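Thread on the Ullport faculty senate vote, for those who missed it.

1/ The senate voted 59 to 26 to keep the exchange agreement with Sodetau University. A motion to suspend it came up in July and was tabled then.

2/ Valentina Godoy (history) wrote the motion. She said the partner school had fired 14 lecturers over a petition and Ullport should not look away.

3/ Mojtaba Shokri spoke against it. He said students on both sides would pay for something the administrators did.

4/ An amendment to pause only the joint degrees failed by 2 votes. I expected that one to pass. 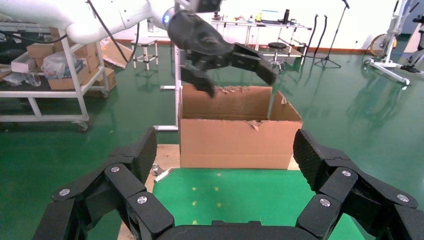
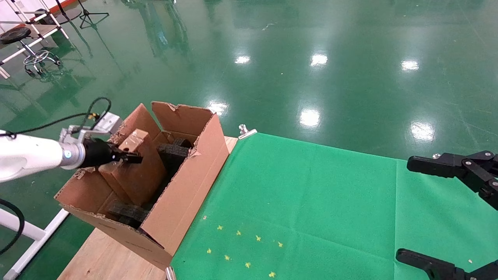 5/ What's next: the agreement is up for renewal in the spring. Godoy says she will bring the motion back.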